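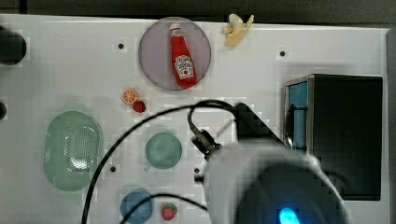
Table view, sorting station: toy food, kitchen containers and the gripper.

Datasets > Workplace Automation > Drovel Tabletop > README

Overview | Files | Staffing notes | Limits | License

# Drovel Tabletop

Drovel Tabletop is a set of robot manipulation episodes recorded at the Clastum packing site in Plilasley. The site is testing whether an arm can take over part of the tray return line, where staff clear mixed items from a table and place them in the right container. Toy food and kitchenware stand in for the real stock.

This card covers the recordings and the changes to staff duties during the trial.

## Contents

- 2029 episodes, one folder each
- 857 of these include a correction by an operator
- 249 are held out for testing
- 2 task families: `place` and `clear`

Each folder holds the video, joint states, gripper state and a one-line task instruction. Instructions were typed by line staff in their own words. Spelling was left as entered.

## Objects

Items include a ketchup bottle, a banana, an orange half, strawberries, a plate, a cup, a bowl and a colander. Layout changes between episodes. An item may start inside or on top of another, as with the bottle lying on the purple plate in the view at the top of this card. Small items may sit close together, like the orange half and the strawberry near it. Do not assume one instance per class. The same view has two strawberries, and an instruction that says "the strawberry" is ambiguous there. Such episodes carry the flag `ambiguous: true`.

Cables from the arm can cross the table and cover parts of objects. They are not masked.

## Staffing notes

Before the trial, each shift had clearing staff at the table and a lead who logged mistakes on paper. During the trial, one clearing position per shift became an operator position. The operator resets the table, types the instruction, watches the run and takes over when needed.

Changes reported by staff:

- Less reaching and lifting. More standing still.
- Breaks are harder to take mid-run. The schedule now has a fixed pause at 10:30 a.m.
- Resets take longer than expected and were not counted as work time in the first plan. They are now.
- Pay grade for the operator position was not settled when the recordings ended.

Correction data is logged by station, without operator names. Under the site agreement it may not be used to rate individual workers. Users of this dataset are bound by the same term.

## Known limits

- Toy items are lighter than real stock. Grip force values do not transfer.
- Lighting is indoor only.
- Episodes recorded on the Tuesday late shift have a clock offset between video and joint states. Use `sync.csv`.
- Some items leave the camera view at the table edges.
- Success labels were set by the operator at the end of each run and were not checked a second time.

## License

Research use only. See `LICENSE.txt`. The Zeng loader reads the folders without conversion.

Contact: Drovel data desk, Clastum Plilasley | © Clastum | Back to top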